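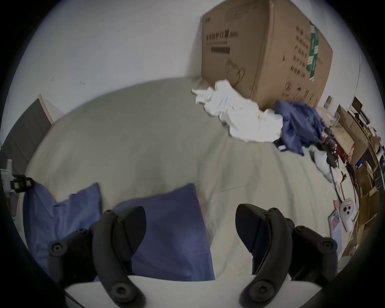 Section 4 sets out how residents of Farum are to change and return their bed linen. Each room is issued with two fitted sheets, one duvet cover and one blanket. A plain sheet in a pale shade, such as the light grey-beige one shown, shows marks early and should be checked before it is bagged. Stained items go in a separate bag.

Search this guide Go

4.1 Stripping the bed
1. Remove pillows and place them on the chair, away from the radiator.
2. Lift the blanket clear and fold it. Blankets are washed once a term only.
3. Release the fitted sheet at the foot end first, then at the head.
4. Leave the mattress uncovered for 60 minutes with the window open.

Note: Mattress labels must remain attached. The label number is needed for any claim under the Zenovus cover.
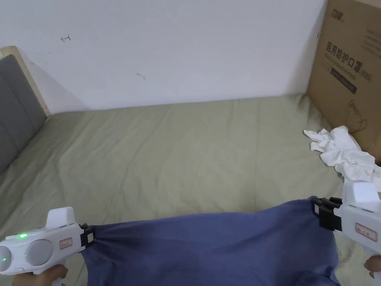
5. Shake each item over the bed and look for pens, coins and hairpins. Small metal objects have damaged the drums of the machines in Condori block, and repairs are charged to the room concerned.
6. Write the room number on the bag tag in capitals.

Caution: Do not wash issued linen above 60 degrees. Elastic in the fitted sheets will fail.

4.2 Returning linen
Bags are accepted at hatch 423 until noon. Linen left outside the hatch is treated as not returned. In August the hatch is closed and bags should be taken to the Dustarari entrance — please ring and wait.

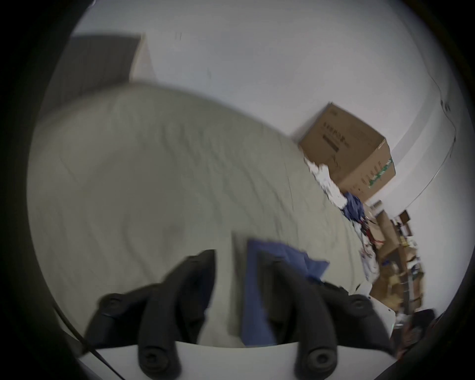

Hefin Gittins has asked whether residents may use their own bedding and hand back the issued set unused. They may, provided that the set is returned in its sealed wrapper and the mattress protector stays on the bed. Own bedding cannot be sent through the hatch.

2022-07-01 — Farum Accommodation Office
Last updated: see date above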